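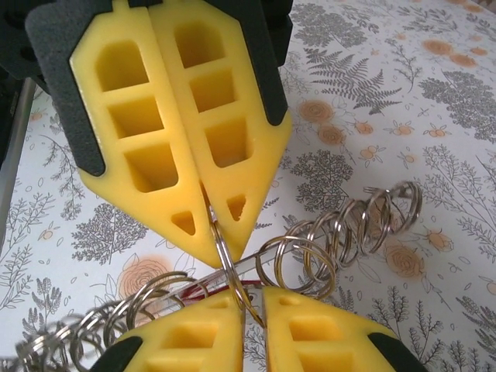 Gray botanical drawings and pale orange flowers on a white tablecloth, with linked metal rings.

Mivano Table Linen Register: Data Card

Release date: 15 February 2024
Publisher: Haslinger Textile Archive, Grarnport
Format: CSV, UTF-8, comma separated
Language of records: English

Summary

The Mivano Table Linen Register is a catalog of printed tablecloths, runners and napkins held in the study collection at Grarnport and in the branch store at Mukarbridge. It contains 578 records. Each record describes one textile in words: its fiber, weave, printing method, motif, colors, size and condition. The register is intended for historians of domestic goods, museum catalogers and students of pattern design.

Files

register.csv holds the main records, one row per textile.
motifs.csv holds the controlled list of motif terms, with a short definition of each.
loans.csv holds the loan history of items that have left the store.
changes.txt lists corrections made after the first release in July.

Fields in register.csv

item_id: the accession number as inked on the cotton label. Older numbers carry the prefix MK and were assigned at Mukarbridge.
fiber: linen, cotton, rayon, mixed or unknown.
method: block, roller, screen, transfer or unknown.
motif: one or more terms from motifs.csv, separated by semicolons.
ground: the color of the unprinted cloth.
length_cm and width_cm: measured flat, hem to hem, without stretching.
condition: a grade from A to D, assigned at the last inspection.
note: free text.

Motif terms

The motif list has 30 terms. Plant subjects account for most of the collection, and they are divided by manner of drawing as well as by plant. "Botanical" is used when the plant is drawn in the style of a printed herbal, with stem and leaf shown in some detail. "Floral, scattered" is used for loose blooms without a common stem. A cloth may carry both terms.

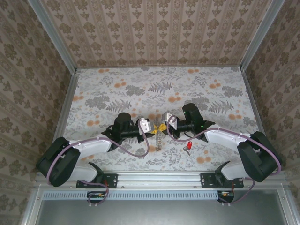
Catalogers did not always agree on where one term ended and the other began. Where two readings were recorded, both have been kept, and the note field gives the reason if one was written down at the time. Users who need a single value per item should take the first term listed — it is the one preferred by the second reader.

Known limitations

Fiber was identified by eye and by touch. Only 98 items have been examined under a microscope, and these are marked "lab" in the note field. Mixed fabrics are probably underreported.

Color names follow the cataloger's own usage. "Gray" and "slate" overlap, as do "peach" and "pale orange." No attempt has been made to match them to a color standard.

Dimensions are missing for 17 items that were framed before they entered the collection.

Maintenance

Corrections are reviewed by the archive office and entered in changes.txt. Accession numbers are never reused. A withdrawn record stays in the file with the word "withdrawn" in the note field — its other fields are left as they stood.

Terms of use

The records may be copied and adapted for research and teaching. Please credit the Haslinger Textile Archive and state the release date of the version used. Requests to view an item should quote its item_id and be sent in writing to the Grarnport reading room.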